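## 3. Setting up the bench and sorting the gears

This section covers the Bondham bench kit with the Erine gear set. Allow 90 minutes the first time.

**Caution:** Keep the power adapter switched off until step 5. Route its cable well clear of the working area.

1. Clear the bench and wipe it down with a dry cloth. Grit left on the surface will find its way into the gear teeth.
2. Stand the dark sheet in position and check that it does not rock. Leave the adapter and its cable on the far side. 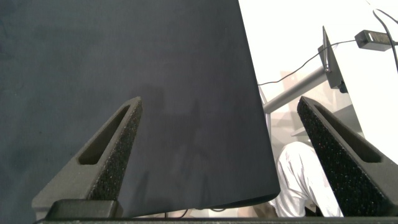 3. Press lightly on the top corner of the sheet. If it shifts, loosen the clamp, reseat the lower edge and tighten again - finger tight is enough. Do not use a spanner on the Jeramitz clamps.
4. Lay out the small spur gears and the large ring. Check each gear before it goes near the shaft:
 - Hold it upright by the rim and look through the bore for burrs.
 - Turn it slowly and look at every tooth. Put chipped or bent gears in the reject tray.
 - Keep oil off the faces at this stage.
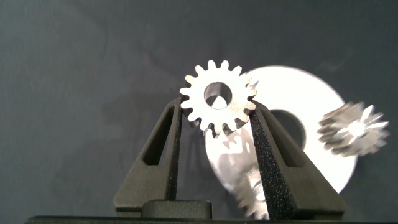 5. Switch on at the wall and set the dial to 6. Let it run for 14 minutes with nothing fitted, then switch off.

### 3.1 Before fitting the gears

Look at the sheet again after the empty run. Vibration can work it out of line, mostly on benches over 19 years old with the original feet. If it has moved, repeat steps 2 and 3.

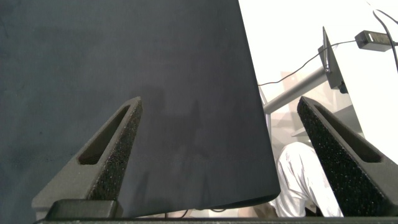
*Fig. 3: Dark sheet, lower corner*

**Note:** Brush dust off the sheet with a soft brush. Do not use solvent. Replacement sheets are listed under Henríquez parts at the back of this manual.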